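打印本页 | 电子邮件发送

课程项目报告：二手书店退货包装的重复使用

作者：Tonantzin Palacios
指导：Tiburcio Pacheco

一、选题来由

我从去年开始在Grudstead书店做兼职，负责拆包和上架。这家店收二手书，也做邮寄，每个月进出的包裹不少。纸箱用完压平卖掉，填充物多数直接扔了。课程要求选一个身边的材料浪费问题，我就选了这个。

二、方法

调查在十二月进行。店里同意我把拆下来的包装单独放在后门边的架子上，每天下班前登记。登记项目有三个：来源、材料、能不能再用一次。来源分个人寄件和商家寄件，商家主要是Wideck和Forsberg。整个调查共登记包裹376件。

判断“能不能再用”比预想的麻烦。开始时我凭手感，后来发现同一个纸箱上午判可用，晚上判不可用。和Pacheco老师讨论后改成固定标准：纸箱四角没有开裂，底面没有受潮痕迹；信封封口处撕坏不超过两指宽；气泡膜按张看，大面积瘪掉的不留。改标准之前登记的19件没有重新检查，统计时单独列出，没有并入总表。

三、结果

个人寄件的包装最杂，有旧报纸、衣服袋子、超市塑料袋，胶带缠得很多，拆的时候往往只能剪开，剪完纸箱也就不能用了。商家寄件比较整齐，Forsberg用的是折叠书盒，拆开后基本完好。Wideck喜欢在书外面再套一层厚纸，厚纸本身没有破损，可是尺寸偏小，店里寄大开本时用不上。

胶带是影响最大的一项。纸箱坏掉的原因里，撕胶带带下表层纸的情况比运输中压坏的更常见。店员平时用美工刀沿中缝划开，这样箱子能保住，忙的时候就顾不上了。

四、试用

我挑了一批登记为可用的材料，交给店里正常发货。收件人那边附了一张小纸条，说明包装是重复使用的，如果书有损坏请回复。试用期间收到2封回信，一封说书角有压痕，另一封只是问能不能把盒子寄回来。回信太少，不能据此说明重复使用的包装更好或更差。
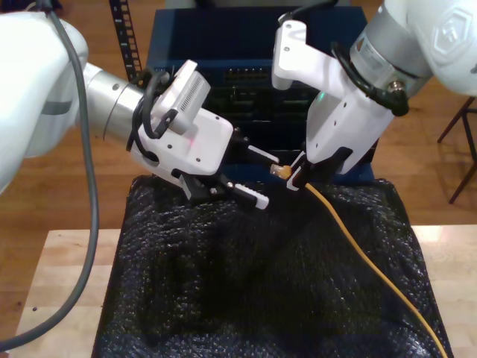
气泡膜的保存也要占地方。摊开叠放最省事，但是架子很快就满了；卷起来用绳子扎住，取用时又要重新找尺寸。后来店里用了一个旧的Tosteck文件柜，抽屉按宽窄分，宽的放下层。这个办法一直用到调查结束，店长说以后还会保留。

五、不足

只做了一家店，又赶上年底寄件多的时候，平时的情况可能不同。登记由我一个人完成，标准虽然固定了，没有第二个人核对。另外没有称重，所以只能说件数，不能说省下多少材料。原计划和店里算一下填充物的采购费用，因为票据和文具混开，没有分出来。

六、建议

给店里的建议写在另一页，已经交给店长，主要是拆包台旁固定放一把美工刀，以及在收书通知里请寄件人少缠胶带。登记表的空白样张附在报告后面，下一届同学如果想接着做，可以直接使用，最好加上重量一栏。

打印 | 发送邮件给朋友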